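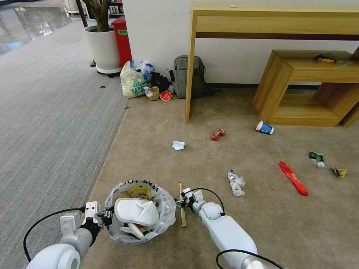
地毯上的纸杯和红色包装纸，袋子里有只白拖鞋

发件人：Ramil Layug
收件人：观测组邮件列表
日期：2022年3月5日
主题：回复：Wernotcombe 公众观星夜 望远镜分配

各位，

在车上打字，简短说。

Javier 问的几件事一起回了：

1. 日期不改。月亮那边查过了，细月牙，落得早，不碍事。猎户座天黑就能看，别拖到后面再转过去，西边那排树你们知道的。

2. 口径最大那台道布森还是放草坪东头。赤道仪两台靠墙，离电源近。延长线我带，但只有一根长的，谁家里还有请带上，标好名字，一月那次最后少了一根到现在没找着。

3. 红光手电。上次有人拿手机白光照寻星镜，后面排队的人全白等了。这次入口处发红色玻璃纸和皮筋，讲解员自己先包好再下场。

4. 触摸模型那桌归 Likus。月面浮雕板三块都要，第谷那块边角有点翘，先拿胶粘一下，小孩会去抠的。盲文标签我校过一遍，“雨海”那张打错了，重做，已经发给打印的人。

5. 报名目前 400 人，名额满了，不再加。候补别往我私人邮箱发了，看不过来。

预算的事：Cloredstead 那边批下来 1,135 镑，包括租帐篷和热饮，不包括目镜。目镜的钱要另外申请，我下周写。谁手上有 32mm 的愿意借一晚请直接回我，别回全列表，谢谢。

另外云量预报现在看没意义，太早了。前一天中午我会发一封定不定，标题里写“去”或者“不去”，不用再来问。真阴天就改室内讲座，幻灯片用去年那套，木星那几页的数据要更新，Javier 你有空改下吗？

Ramil

> Javier 写道：
> 大家好，名单我排了一版，讲解员 17 人，每台望远镜至少两个人轮换，中间能去喝口水。
> 有几个问题没定：
> - 日期要不要避开月亮？
> - 大道布森放哪里，去年那个位置路灯太亮
> - 触摸模型谁负责，我这边实在抽不出人
> - 报名还开不开
> - 预算有消息吗
> 还有停车。Wernotcombe 的小停车场器材车要先进，观众请他们停教堂那边走过来，指示牌得有人做。
> 麻烦尽快回复，我要印排班表。
> Javier

P.S. 停车忘了写。指示牌我来做，箭头用反光胶带。器材车六点前进场，过时就自己搬进来把。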